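Gunvor Åberg
Posting my notes on looking after the arm in our kitchen cell at Skolico. People keep asking what the upkeep is. It's mostly small stuff done on a schedule. Thread.

2/ The cell exists twice: once in simulation and once in the lab. Both get the same service log. If I change a joint limit or a tool offset on one side, it goes in on the other before I go home.

3/ On the real arm, the first thing I check is the fingers. I run 100 open-close cycles with nothing between them and watch the motor current. If it climbs, I take the finger mounts off, clean the slides and put them back with a torque driver.

4/ Finger pads get swapped every 3,000 grasps. I used to wait until they looked worn. By then they had been slipping on round things for a week and I was blaming the grasp planner.
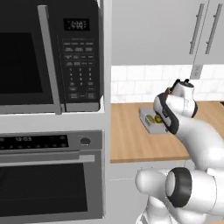 5/ Next is the home pose. I send the arm home from 2 different starting poses and compare the joint readings. They should match. If they don't, I check the base bolts before touching any software. In October it was the bolts.

6/ Then the cable. Ours came routed too tight at the elbow and the jacket wore through. Mattes Nolte rerouted it with a longer loop and two soft clips. I flex the joint end to end by hand with the power off and feel for anything catching.

7/ Simulation side: the one that gets me every time is collision shapes. Someone updates a cabinet model and the shape used for contact stays the old size. The arm then stops short of a counter for no visible reason. I turn on the collision overlay after every model update now.

8/ I also reset the friction values on small objects from a saved file. Lemons and the like roll differently if somebody has been tuning and forgot to put it back. The file lives in the Dalamora folder, next to the arm config.

9/ Last step is 200 pick attempts in sim overnight, same seed. I compare the failures with the last run. Same failures, fine. New ones, I look at the log before anyone uses the cell.

10/ The checklist is one page, last edited 19 March 2022. If you want a copy, reply and I'll send it over. The torque numbers are for our mounts, so look up your own.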